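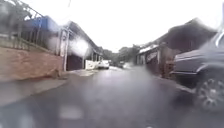
I went to the Firnstead open day in July expecting a hall full of polished machines, and got a residential street in the rain. I think that was the right way to do it, and I wish more firms would follow.

The machine on show was Drilitari, a driverless delivery cart meant for short trips between a shop and people's front doors. It steers by camera. The firm had given over one street to the demonstration, with a screen under a gazebo so that visitors could follow what was going on. There were 26 of us at the start and fewer by lunch.

Shamim Rana, who ran the morning, kept the talk short. The cart was to do a stretch of about 300 metres, over and over, at walking pace. The street is narrow, cars are parked on both sides, and there is no painted line down the middle to follow. A wet road also reflects the sky, and a camera has to work out which bright patches are water and which are something solid. A person does this without thinking. I had not understood how much of the work in these machines goes into that sort of thing. 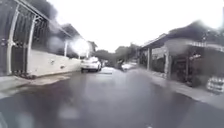 Of the 13 runs I watched, 4 ended with the cart stopping and asking for help. A man next to me thought this was a poor result and said so loudly. I don't agree. A cart that stops when it can't tell what is ahead is a cart I would let past my own gate. The ones that worry me are those I have only ever met in a promotional film, on a dry day, with no parked cars.

My complaint is a different one. When the cart stopped, somebody at a desk in Baloch took over and drove it. Shamim Mirani, who does that job for part of the week, was patient with our questions and told us it is tiring work, looking at a blurred street for hours. Yet the leaflet we were given says "fully driverless" twice on the front page. If there is a person in the loop, put the person in the leaflet. Councils such as ours in Nirnavness will be asked to allow these carts on their roads, and they should know how many wages are being paid to keep them moving. 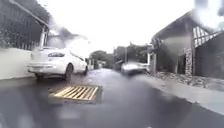
The demonstration street in the rain, with a drain grate in the road and cars parked along both sides.

I would also like to see the same street done after dark, and with the school run going on. Rana said a second open day is planned for the winter. I have put my name down for it, and I'll bring a better coat.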